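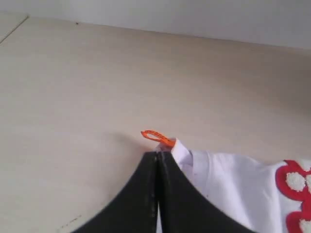 Why does my home-built arm drop cloth halfway through a lift? It's a two-finger gripper on the arm I put together in the garage. Rigid parts hold fine. Cotton lets go on most tries, always at the same height. The Relar board is on stock settings. Posted by garage_relar

oldbracket
Your board is probably cutting finger current when the shoulder joint starts pulling hard. Stock settings on the Relar share one current limit across all the joints. A solid block stays put when the fingers relax a little, but cloth doesn't. Raise the hold current on the gripper channel to 200 and leave the others alone. Check the supply too, as a weak one does the same thing.

garage_relar
Thanks. I raised it and it's better, but now and then it still loses the shirt before the basket. I'm working with a white T-shirt with red and white lettering, next to a dark wicker basket, on a pale table. The closed position reads 2148 with nothing in the fingers. Is there a way to tell from that number whether it has hold of anything?

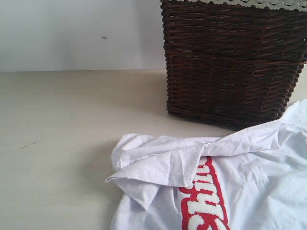
flamari22
Had the same trouble in July. I just slowed the whole thing down to 50 percent and quit worrying about it. Cheap fix. Also my fingers were from a Chiba kit and they were junk, so maybe look at yours.

garage_relar
Slower helped some. I'd still like to know if there's a number I can check.
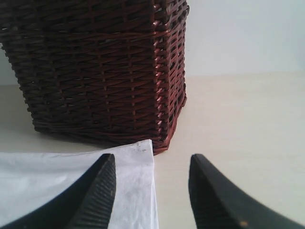

warau_bench
Moderator, Arms and Grippers
20 October 2024

You can use the position number, but not by itself. One layer of thin cotton barely changes it, so your 2148 will look almost the same with a shirt or without. Read the gripper current after the fingers stop and compare it with an empty close. On my build a gap of 43 counts was enough to tell them apart. Yours will be different, so log a few closes each way first.

Pinch at a fold if you can. Two or more layers give the ridges on the fingers more to press on. Lift straight up a short way, read the current again, and only then swing over to the basket. If the reading has fallen back to the empty value, open up and retry from the table.

Slowing down is fine for testing, but put the speed back once the current limit is sorted out. Post your log here if the numbers overlap.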